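Bin Cell Upkeep: Notes for Week 4
Bríd Fahy, Automation Lab, Kostberg Technical College
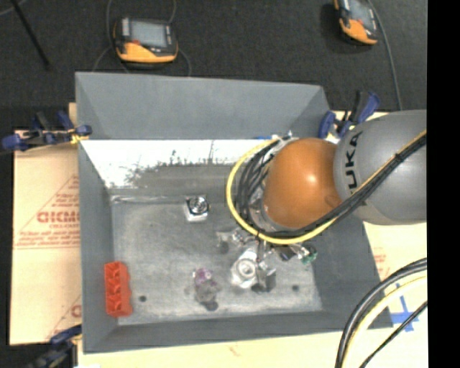

Reading time: 5 min

Okay, week 4! We've spent enough time on gripper math, so today is all about looking after the bin picking cell itself. I wrote these up from my own cell log, which goes back to January and is messier than I'd like, so if something in here disagrees with what you see on your bench, go with the bench and tell me.

Before you touch anything

Put the arm in its park position, switch to manual, and hang your lock on the main switch if your hands are going anywhere near the bin. Yes, even if you're only picking out one part. I know it feels silly for a two-second job (I've had this argument every semester), but it's the one rule I'll send you home over.

The exception is the teach work in the last section, where the drives have to be live. For that you need a partner, slow speed, and one of you holding the enabling switch the whole time. Same person from start to finish, please.

The bin and the clamps

Our bin is the big gray one with the sloping walls, and it sits on pale boards and gets held by clamps. Clamps are great for a teaching cell, we can swap the whole bin out for another in a few minutes, but they do creep. Wood squashes a little, the arm bumps a wall, and one morning every pick is off to the same side.

So, first job of every session: go round and check each clamp by hand. You want firm. You don't want to lean on the handle with your whole body, or the rim bows inward and now you have a different bin from the one you calibrated. Last fall one group did exactly that and spent a whole afternoon blaming the vision software!

If a clamp was loose, write down which one, tighten it, and then do the position check further down before you run anything. Don't skip straight to running.

The blue tape cross on the board is a reference mark. Please don't peel it, and please don't "freshen it up" with a new piece on top. If it's lifting, come get me.

The floor of the bin

You'll notice the floor is scuffed, with paler worn patches, and there are scratchy dark marks up by the far wall. Scuffs by themselves are fine. What I want you to feel for (lock on, glove off) is any edge that catches a fingernail. A raised burr can hold a small part at a tilt, and the gripper closes on it crooked. Knock it down with the fine pad, wipe with a damp cloth, let it dry.

Shiny spots are a separate headache. Clear parts on a gray floor are already hard to pick out, and if you polish the floor nice and bright you've added a bunch of reflections as well. So no metal polish, ever. We use the Erkorer cleaner from the cabinet, two squirts on the cloth, none straight into the bin.

Cables

This is where most of our downtime comes from, so spend some time here. On the arm you've got a fat yellow cable that loops around the orange joint, and a bundle of black ones tied along the gray link. With the power locked off, look at:

The loop. It should have enough slack for the wrist to turn both ways and no more than that. Too tight and it pulls at the connector. Too loose and it drops down and snags on the rim of the bin.

The ties. Snug enough that the bundle doesn't slide, loose enough that you can wiggle it. If the jacket is pinched, snip the tie and put on a new one. Cut the tail flush! I have a scar from a tie tail.

The jackets. Run your eyes along the whole length for scrapes, flat spots, or a place that's gone shiny from rubbing. Shiny means it's touching something it shouldn't.

The floor and board cables count too. Keep them out of your walking path, and don't park a stool on one. (You know who you are.)

Gripper

Wipe the fingers, check the mounting screws with the small torque driver, and open and close the gripper by hand command a few times while you listen. A dry, scratchy sound means grit. Clean it before you think about grease. When you do grease it, use the McGrath tube and a dab the size of a lentil. More grease just collects more grit, and it ends up on the parts.

Position check

Program 123 on the pendant takes the arm to the check point over the bin. Run it in manual at slow speed, partner on the switch, and stop when the arm stops. Compare with the gauge block:

If the block slides under with a light drag, you're good. Log it and carry on.

If it won't go under, or it rattles, check the clamps again and repeat once. Still wrong? Stop there and call me. Do not re-teach the point yourself to make it match. That hides the problem and I get to find it on Monday.

Error 1077 is our own message from the cell program, so you won't find it in the manual. It means the gripper didn't report closed in time. Nine times out of ten it's a part wedged sideways, so lock off, clear it, reset.

For your log sheet

Date, names, clamps, floor, cables, gripper, check result. One line each is plenty. Sheets go in the Makinberg folder by Fri 18 April, and I do read them, so "all fine" written seven times in a row will get you a visit.

Next week, camera lighting. Bring your sheets from the reflection exercise.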